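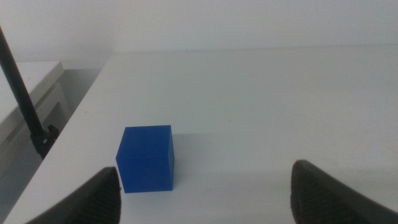 Slide 1. Wrist camera view, blue cube between the open fingers.

Leave this up while people find their seats. Start at five past even if the back rows are still filling.

Good evening. I'm Natalia Escobedo and I run the robotics club at Brullimdale. With me are Teun Desmet and Meinir Skyrme, both in their second year with the club. They did most of the work, so they will take the middle part of the talk. I'll do the start and the end.

The task sounds small. Pick up a cube from a table and put it down somewhere else on the same table. We gave ourselves two terms for it. The rule we set in the first week was that the arm had to use its own camera to find the cube. No fixed positions typed in beforehand.

Point at the slide. The cube is nearer the left finger. If the fingers closed evenly from this position, the left one would get there first and push the cube sideways. Ask the room what they would do about it. Take one or two answers, then move on. Someone usually says "move the arm over a bit". Yes, but how far, and how does it know?

Slide 2. Plan of the club room. Keep this short. Table, arm, laptop, where people stand. Mention that Jelle Van Dijk lent us the room after school and taught the club members to use the stop button before anything else.

Hand over to Teun.

TEUN

Slide 3. Finding the cube.

We began with colour. The program looks for blue pixels and works out the middle of the patch. On a white table that is easy to do and we had it going by the second session.

The first trouble was shadow. Go back to slide 1 for a moment. There is a soft grey shadow to the right of the cube. Our first version was too generous about what it called blue, and it took in part of the shadow as well. That moved the middle of the patch to the right. We fixed it by asking for a stronger colour and throwing away anything too grey.

The second trouble was that the camera sees more than one side of the cube. From this angle you get the front, the top and a thin strip of the right side. The middle of all that blue is not the middle of the cube on the table. Meinir worked out a correction using the bottom edge of the front face. Sketch it on the board if there is a pen.

Slide 4. The bar chart. We saved 1378 pictures over the project and marked 924 of them by hand, with the corners of the cube clicked in on each one. It was dull work and we shared it out. Say thank you to the younger members here, they are in the third row.

Hand over to Meinir.

MEINIR

Slide 5. Closing the fingers.

Once the program knows where the cube is, the arm moves sideways until the cube is in the middle of the gap. Then it closes. We tried doing both at once to save time. It knocked the cube over often enough that we went back to one thing after the other.

The inner faces of the fingers are bumpy, you can see it on slide 1 again. That texture helps with grip, so we could close gently. We turned the closing force down in steps until the cube slipped, then went back up one step.

Slide 6. Results table. For the April open evening we did 18 tries in a row, with a visitor placing the cube each time. Two failed. In both the cube had been put down close to the edge of the table and the arm stopped short. We had set that limit ourselves, for safety, and forgot to tell the visitors.

If there is time, play the clip on slide 7. It has no sound. If the projector is slow, skip it.

Hand back to Natalia.

NATALIA

Slide 8. What comes next.

Other colours first, then two cubes on the table together. Wim Willems has asked whether the same program could sort parts for the design workshop. The answer for now is no. It knows one cube. We'd like to come back to that question next year.

On cost: the arm is on loan until the end of the school year and we need to decide whether to apply for another. Anyone with experience of the Biserberg fund, please find me at the break.

For teachers wanting to start a club: the marking sheets and our session plan are on the table by the door. Take a set. The session plan is for ten to twelve members and will need changing for a larger group.

Questions. Repeat each one into the microphone, the hall is bad for sound. Send questions about colour to Teun and about grip to Meinir. Finish by ten to eight, as the next speaker needs the laptop.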